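5.3 A failure we would rather not have had

The preceding sections report the planner at its best. This one deals with a fault we came to call the polite stall, in which the arm moves to a pre-grasp position, stops, and stays there with every appearance of good manners until the watchdog ends the run. No error is raised. The log records a healthy controller, a valid plan and a target that is always just about to be approached. Our first version of the scoring script, which only looked for collisions and dropped objects, gave these runs full marks for safety.

The stall turned up in the cluttered desk task of the Jiltton set, where the policy must choose an object on a white table and lift it clear of its neighbours. We ran 3152 simulated episodes with the Musus planner and the Tóth grasp scorer, using the default settings of both. The watchdog limit was 30 seconds, a value inherited from an earlier project and defended by none of the authors. Figure 7 shows the desk task as the overhead view renders it.

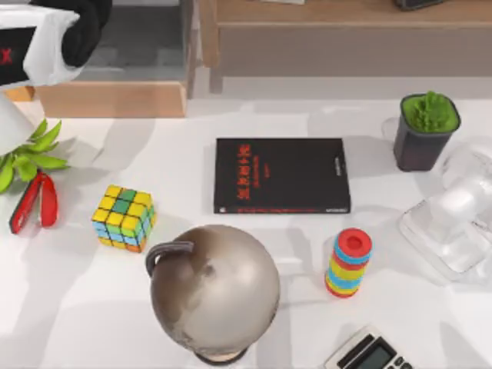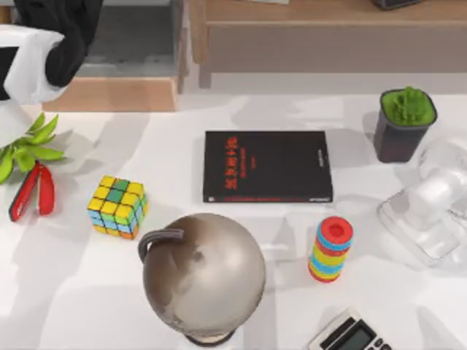
Figure 7. Two renders of the cluttered desk task, with the arm at the upper left and the book, globe, cube and stacking rings on the table in both.

Tracing the fault took longer than we like to admit. We began with the grasp scorer, on the grounds that it was not our code. It was blameless. The trouble lay in the handover between scorer and planner. When two candidate grasps received nearly equal scores, the scorer would swap their order from one control cycle to the next, and the planner, seeing a new first choice, threw away its path and began again. Each fresh path opened with a short settling phase at zero speed. Given a close enough tie, the arm spent the whole episode settling.

See-through objects made matters worse. Their estimated depth shifted a little between cycles, and that was enough to disturb the scores of anything placed near them. We had added such objects to the set ourselves, to make it harder, and in this we succeeded.

There is a safety side to this which we missed at first. A stalled arm looks like a parked arm, but its motors are live and its plan is one good score away from being carried out. In 2 episodes the tie broke just before the watchdog limit and the arm set off at full planned speed after a long spell of doing nothing. In simulation this costs a rendered object its dignity. Beside a person who had reached in to see what was wrong, it would be another matter.

The repair is dull. The planner now keeps its chosen grasp unless a rival beats it by a fixed margin, and the watchdog counts time without progress as well as total time. A second stall in the same episode cuts the drive and asks for a manual restart. We have kept the old behaviour behind a switch, labelled so that it cannot be turned on by accident - or at any rate not twice.

Skingate, replying to the draft of this section, objected that a fixed margin only moves the tie somewhere else: two grasps whose scores differ by almost exactly the margin will still trade places if the noise is large enough, and the arm will dither as before, though with better paperwork. The reply went on to ask why the margin should not grow each time the choice changes, so that the planner becomes more stubborn the longer it hesitates.

We have no good answer to the first point. The second we tried on the episodes that had stalled, and the growing margin did shorten the waits, at the price of some poor grasps held on to with great conviction. Both versions are included in the released code, with the fixed margin as the default.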